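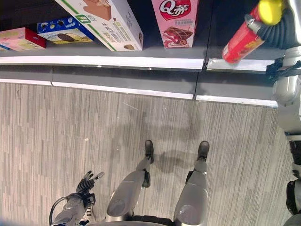
Boxed cakes and the price per bite
January 31, 2026

I have been suspicious of boxed cakes since July, when I paid for a carton the size of a paperback and found six small sponges inside, each in its own wrapper, each in its own little plastic tray. The picture on the front had a slice you could have leaned a door against.

So I now go down the snack aisle in a bad mood. The bottom shelf is where I do most of my grumbling, as you have to bend for it and the price rail is at shin height. The pink Q蒂 box is a fair case. Chocolate layers, red berries, all very handsome. I'd like to know how many of those berries made the journey from the photograph into the box. I haven't bought that one, so I can't say, but I have a guess.

The white one with the green trim goes in for a brown slice and a good deal of Chinese writing, which I can't read. My neighbour Liviu Onu can't either, and buys by colour. He says green means less sugar. I have told him green means green ink.

Then there is the blue one with the chocolate-coated ice cream bars on it, sitting on an ordinary shelf with the cakes. I take that to mean it's a biscuit or something that would like to be thought of as ice cream. I may be wrong. I would still turn the box round before paying.

What I do now is look for the weight and work out the cost per 100 grams, on my phone if the rail doesn't give it. It's dull and it takes a minute. At the Stovdale shop I did it for two cakes I was fairly sure were a bargain, and the plain loaf cake from the bakery counter beat both. It also goes stale in three days, so there's that.

Liviu thinks I am paying for the wrapper either way and should stop reading labels in public. He may have a point about the second part. A woman asked me last week if I worked there.

I did buy one box in the end, for visitors. It's in the cupboard over the kettle and I haven't opened it yet.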